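Will it do the washing up yet?

My kitchen in Mikbridge has a sink that fills itself overnight. I can't prove it, but I go to bed with a clear worktop and come down to three bowls, a sticky spoon and the pan with the burnt bit. So when the magazine asked whether I'd like to spend some time finding out if robots can do chores yet, I said yes before the sentence was over (I may also have asked if I could keep one).

My first stop was Rirau, a small firm on the edge of Bravbridge that is trying to teach robot arms to tidy. I'd pictured a butler. What I got was an arm picking up a sponge, putting it down and picking it up again, a bit to the left. They'd done this 2,829 times by the day I visited, and they were rather proud of that number! I had a go at guiding the arm myself and dropped the sponge on the floor. Twice.

The sponge, I have to say, was going well. The arm found it, squeezed it and popped it in a tray, and I clapped, which got me a look. Then someone swapped it for a tea towel and everything slowed right down. A sponge is always more or less sponge-shaped, but a towel is a different thing every time you let go of it. The arm took hold of one corner, lifted, paused for ages and put it back. I've got teenage relatives who fold laundry in much the same way.

Shop floors are kinder. The people at Tseng, who make shelving, let me watch a machine sort brackets into bins, and it was quick and neat and, after ten minutes, a little dull to look at. Every bracket is the same and the bins never move. It gets through 1,000 before the morning tea break and doesn't want a biscuit.

Home is where it all gets awkward. Think of what's on your own table just now: post, keys, a mug with an inch of cold tea, possibly a cat. You sort that lot without thinking, and you know which leaf on the houseplant will snap if you brush past it.
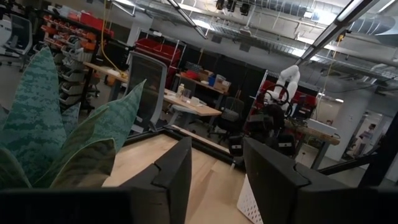
I asked everyone I met when I could have one for the dishes. The answers ran from a cheerful "give it a few years" to a long breath through the teeth. Loading a dishwasher with sturdy mugs, fairly soon. Wine glasses, not so soon. The pan with the burnt bit got a proper laugh.

I would still buy one, mind you, even a slow one. If it started on the bowls at midnight and finished by breakfast, I'd be delighted, and I wouldn't stand over it. For now I've bought new rubber gloves and a better brush, and the pan is soaking.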